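**From:** Hiba Boutros
**To:** Members' list, Pilholm Community Music Library
**Date:** April 13, 2018
**Subject:** Re: Loan periods and the return of sheet music

Dear members,

Thank you to those who wrote after the notice on loan periods. The most detailed reply came from Lina Nseir, and I quote it with her permission, as it raises points that several of you share.

> Dear Hiba,
>
> I have read the notice and would ask the library to look again at the 14 day limit for ensemble sets. My group meets every second week. If we collect a set the day after a rehearsal, we see it once before it must go back. Last year we had the Dabbas part songs out three times in a row for this reason, and each time another group was waiting.
>
> I would also like to know who pays when a part is missing from the folder before we receive it. We were billed for the second alto book in the Tutard collection, although I had reported it absent on the day of collection.
>
> Sincerely,
> Lina Nseir

On the first point, the library accepts that the present limit does not suit groups that meet every other week. Ensemble sets borrowed from now on may be kept for 30 days. Single scores and method books remain at 14 days, with one renewal if no other member has asked for the item. Sets that are already out will have their due dates changed at the desk, and borrowers do not need to call.

On the second point, the charge to Ms. Nseir's group has been canceled. Every set will in future carry a checklist inside the front cover of the folder. Please go through it with the person at the desk and sign it before leaving. A part marked as missing at that time will not be charged to the borrower. Parts found to be missing later should be reported within six days.

The catalog now lists almost 400 sets. The Jutel bequest is not yet included, as the boxes have still to be sorted and a number of the scores need new covers. We expect to finish that work in August. Requests for items from the bequest cannot be taken before then - please do not leave slips for them in the tray.

Pencil markings continue to be a difficulty. Bowings, breaths and cuts may be written in soft pencil and must be erased before return. Ink, highlighter and adhesive notes are not permitted on any library copy, including those marked as duplicates.

Further comments on the loan rules may be sent to this list or handed in at the desk in writing.

Hiba Boutros
Librarian, Pilholm Community Music Library
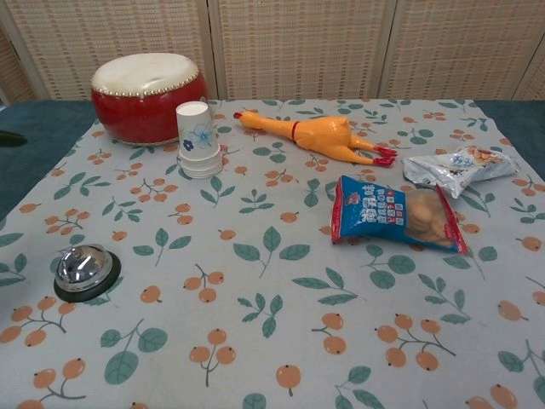 P.S. Members returning sets by mail should use the street address and write the set number on the outside of the parcel. Postage is paid by the borrower in both directions.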